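Sakik Laces -- README for the shoe lacing picture set

Maintained by Rok Lazarević. Last changed in July.

What is in this set

Sakik Laces is a collection of still pictures about shoelaces on real shoes, in ordinary homes. It shows laces in many states: threaded, half threaded, hanging loose, lying beside the shoe, crossed over the tongue. I started it for a small footwear repair course in Preltport, where we wanted better pictures than the ones in the old printed handbook. Those were all taken on a grey cloth with new shoes, and the students found them too clean to learn from.

The set has 3812 pictures, sorted into 70 folders. One folder is one pair of shoes, or one single shoe when I did not have the other. The pictures come mostly from living rooms and kitchens, on whatever table was free.

Folder names

Each folder has a short name in this form: colour, kind of shoe, place. For example white-sneaker-traytable or brown-boot-hallway. If two folders would have the same name, the second gets a number at the end. Please do not rename the folders, the label sheet points to them.

Two pictures from white-sneaker-traytable follow. 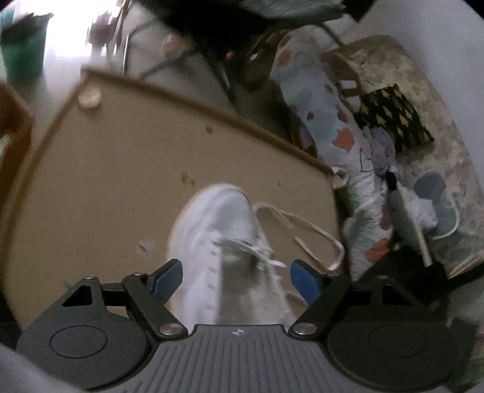 White sneaker, toe up. Labels: lace_loose, lace_on_surface, tongue_crossed.

The label tongue_crossed is used when a piece of lace goes over the tongue without being pulled tight. It is easy to confuse with lace_threaded, and in the first version I made this mistake many times. The rule now is simple: if the lace over the tongue is slack, write tongue_crossed. If you can see the lace going in and out of the eyelets on both sides, write lace_threaded. A picture can have both.

Lace tips (we call them aglets in the course, but I kept the everyday word in the labels) are labelled only when the end of the lace can be clearly seen. A tip that is hidden behind the shoe or lost in shadow is left out.

White laces on a light table are the hardest part of this collection. I kept these pictures in on purpose, and they have the extra label low_contrast. Marks and stains on the tables were not cleaned away or edited. They have no label of their own.

Shoe position

There are four position labels:

upright -- the sole is flat on the surface
side -- the shoe lies on its left or right side
toe_up -- the toe points to the top of the picture
unclear -- use this one freely, I prefer it to a guess

toe_up is about the direction in the picture and can be combined with upright or side. I know this is not very elegant. Mujić, who teaches the second half of the course, asked for it because her students turn the shoe around when they lace it, and she wanted to find all the pictures with the same direction quickly.

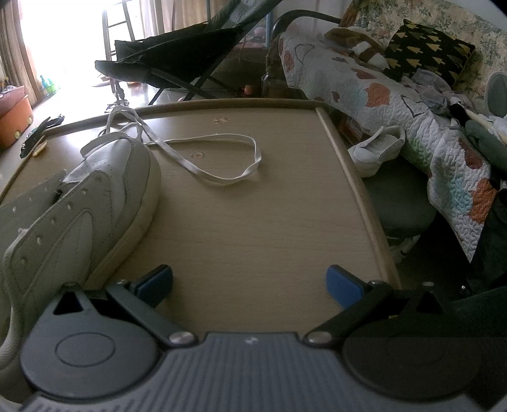 White sneaker on its side, lace in a loose loop on the tray table. Labels: side, unlaced, lace_on_surface, room_visible.

room_visible is given when furniture or other household things can be seen past the table. In this folder there are chairs, curtains and a sofa with a heart-print blanket in the background. These things are not labelled one by one. If you need only close pictures of the lacing, filter this label out and you will lose around a third of the set.

The difference between unlaced and lace_loose: unlaced means the lacing of the shoe is open and the lace hangs or lies away from it. lace_loose means only that some part of the lace is slack, and it says nothing about the rest. When I was not sure I wrote lace_loose.

Label sheet

The file labels.csv has 8 columns: folder, picture, colour, shoe kind, position, lace labels, surface, notes. Lace labels are separated with a semicolon. The surface column is filled in with plain words like "light tray table" or "tiled floor". The notes column is empty in most rows. Where I wrote something, it is usually a reminder to myself, and some of these are still in Slovenian, sorry.

Known problems

Sneakers are much more common than any other kind of shoe. There are only 2 folders with children's shoes.

In the older folders "cream" and "off-white" laces were both used for what I think is the same colour. I did not merge them yet.

Pictures in one folder are not sorted by time, so please do not read them as steps of lacing or unlacing.

Using the set

You may use it for teaching and for your own study. If you print pictures in a handout, write "Sakik Laces, Preltport" somewhere on the page. For corrections to the labels, send me the folder name, the picture name and the label you would put there. Larger changes should first go to Rivov, where the main copy is kept.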